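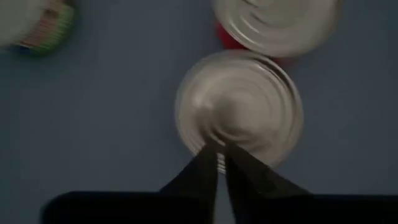 Silver ringed lids from above, on a matte blue-grey surface.

Storov Round Can with Ringed Lid, 500 mL
Item 381
Sold by the carton of 30, cans and lids together

Overview

The Storov round can is a plain cylindrical metal can with a silver lid, supplied for small-batch packers, co-op kitchens, school food programs and anyone who puts up dry goods in quantity. The lid has concentric stamped rings and a raised outer rim. There is no printing on the can or the lid, so labels, stamps and paint pens can go wherever you want them.

We have carried this can since before the move to the Lashari warehouse. The pattern of the lid has not changed in that time, and lids bought from us in earlier years will fit cans bought now.

What it is used for

Most of our customers fill it with dry goods: coffee beans, loose tea, rolled oats, spice blends, dried beans, milk powder. It is also bought for non-food storage. Hardware shops use it for fasteners, and a few seed growers pack a season's seed in it and seam the lid on before it goes into a cool cupboard.

The can is suitable for dry packing only as supplied. If you want to pack anything wet or acidic, ask us about the lined version, item 381L. It has the same outside measurements and runs on the same seamer settings.

The lid

The rings are there to let the lid flex a little as the air inside warms and cools. A flat lid of the same thickness tends to bulge and stay bulged. With the rings, small changes are taken up and the lid settles back.

They are handy for labelling as well. A round sticker cut to sit inside the rim will lie over the rings well enough, but a stiff paper label will lift at the edges within a week or two. Use a thin vinyl or a soft paper with a strong adhesive. For short runs, many packers skip the lid label and write the batch number with a permanent marker. The rings make long words hard to read, so keep it to a few characters.

The lid is opened with an ordinary kitchen can opener. It is not a ring-pull. Once opened it does not reseal, but we sell a push-on plastic cover (item 381C) in natural or black.

Specifications

Capacity: 500 mL
Shape: cylindrical, straight sided
Lid: silver, concentric rings, seamed
Finish: plain, unprinted
Carton: 30 cans, 30 lids
Bulk pallet: 1,000 cans, lids packed separately in paper sleeves
Lining: none (381), food-grade lining (381L)
Opening: can opener

Seaming

You will need a can seamer. The Folterex bench seamer, hand cranked, handles this size without an adapter, and we keep the chuck and rollers in stock. Other seamers may need a chuck ordered to suit. Send us the make and model and we will check before you buy.

Run two or three test cans at the start of each session. Check the seam by eye and by finger all the way around, then with a gauge if you have one. A sharp edge on the inside of the rim usually means the first roller is set too tight. Wrinkles along the seam mean the lid has gone on crooked or the second roller needs to come in. The setting sheet in every carton has drawings of both faults and the order in which to adjust things.

Keep the rim of the can clean as you fill. A few grains of sugar or coffee caught under the lid will spoil the seam, and you may not notice until the can is on the shelf. A wide-mouth funnel that drops inside the rim fixes most of this.

Filling and checking on the bench

Work on a flat, dull surface if you have the choice. Shiny benchtops throw light back at the lids and make it hard to see dents and scratches. A matte mat in a mid colour is good for this, and the Mandwood bench mat is the one we use in our own packing room. It wipes down with warm water and dish soap, and the cans do not skate about on it the way they do on stainless steel.

Look at each lid from straight above before it goes to the seamer. The rings should be even and the rim round. Put aside any lid with a flat spot on the rim – it may seam, but it will be the one that leaks. We pack spare lids with pallet orders for this reason. Carton orders have none, so add a sleeve of lids if your work is fussy.

Storage

Store empty cans upright in their carton in a dry room. Do not leave them in a shed or garage through a humid summer with the carton open. Filled cans stack well in straight columns as long as the bottom row is on a level shelf. We would not go higher than six without a sheet of card between rows.

If cans come in from a cold truck, leave the carton closed until it reaches room temperature. Opening it straight away can leave condensation on the insides, and then you have 30 cans to dry by hand.

Ordering and delivery

Cartons are shipped by regular parcel service. Pallets go by freight and need someone at the other end to unload, or you can pay for a tailgate truck. Pickup from the Lashari warehouse is free on both, with a day's notice.

Lids can be ordered on their own in sleeves. Cans cannot be ordered without lids. We do not print cans, and we do not split cartons.

Dented cans will be replaced if you let us know within two weeks of delivery. Please keep the carton and send a photo of it along with the damaged cans. Small scuffs on the outside are normal in an unprinted can and are not treated as damage.

Common questions

Can I reuse the can? The body can be washed and kept for pens, screws and so on, with the plastic cover if you like. It should not be seamed a second time.

Does the black cover fit over the raised rim? Yes, it grips the outside of the rim. Press down at one side first and work around.

Is there a smaller size? Not at present. We are looking at one and will list it if the supplier can match the lid finish.

Can it go in the recycling? In most council areas, yes. Take the plastic cover off first.

For seamer settings, lining questions and pallet quotes, contact Sorcha Innes in the packaging office. Have the item number with you and tell her what you plan to pack.

Page updated August 2020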